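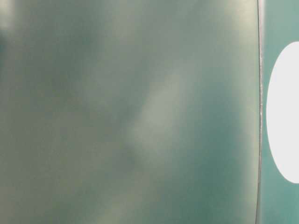
Figure 7.1 Green surface with a streak of reflected light, close view.

Chapter 7
Care of the Camera at the Sorting Cell

The sorting cell at Bordale has one fixed camera, and its lens must be cleaned every 26 hours of work. In this chapter we learn how to stop the cell, clean the lens and check the focus. A blurred view can have several causes, so please do not turn the focus ring first. Begin with the lamp, then look for reflections. The full check has four steps and takes around 7 minutes.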